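From: Ebise Adugna
To: girklow-users
Date: December 23, 2025
Subject: Re: [girklow-users] Pose tracker loses the roll angle on round objects

On the list, someone wrote:

> We're replaying hand-held gripper recordings through the Girklow
> pose tracker and the roll angle on cups and cans goes all over
> the place. Position is fine, tilt is fine, but roll will jump half
> a turn between two frames and then jump back. The planner
> downstream (Amoah) treats that as real motion and tries to spin
> the wrist. Is there a smoothing setting I've missed? I turned the
> window up to 100 and all it did was make the wrong answer slower.

Oh, I'm so glad this came up, I spent most of last week inside exactly this code!

Smoothing won't get you there, and I'd put the window back to 2 before you do anything else. The tracker fits the outline first and only looks at surface texture if the outline score is poor. On a cup the outline score is great for every roll angle, so the texture step never runs and the solver picks whichever start point it liked best that frame. You're averaging a bunch of random picks.

What I have on the roll-fix branch does two things. First, you can mark an object as having a symmetry axis in its config:

symmetry_axis: z
roll_source: texture

With that set, the texture step always runs, and it only searches over roll, so it's cheap. Second, if the texture doesn't give a clear winner, the tracker now reports roll as unknown and passes a wide covariance along. Amoah already knows what to do with that (it leaves the wrist joint free and takes the shortest path), we just never sent it anything useful.

I ran it over the whole Grendadau set, 609 clips. On the old branch 405 of them had at least one roll jump of more than 90 degrees. I'm still going through the new results by hand so I don't want to quote a number yet, but the replays I've watched look so much calmer. It's really fun to see the wrist just sit still!

The case I'm still chewing on is when the object turns end-on to the camera.
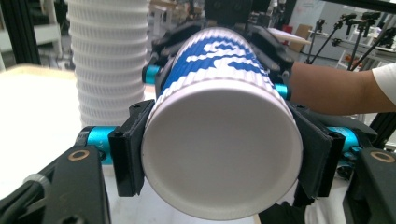
A plain disc gives the texture step nothing to hold on to, so all the roll information has to come from whatever side wall is still showing, and the finger pads hide part of that too. Right now I mask the pads using the gripper model and weight each patch by how squarely it faces the camera. That second part may be a mistake, because in an end-on view it throws out nearly everything that has a pattern on it. I'm going to try a much flatter weighting next - if anyone has done this before, please tell me what you used.

Plain white cups are a different story. There the answer should be "unknown" the entire time, and if you see anything else on the branch, that's a bug and I want the clip.

One warning for people on the Nornero replay tool: it reads the old pose message and quietly drops the covariance field, so you'll see roll drawn as zero when it's unknown. Check the log, not the viewer. I have a patch half done for that as well.

Could you send me two or three of your worst clips, with the object config you used? Cans especially, I have hardly any.

Ebise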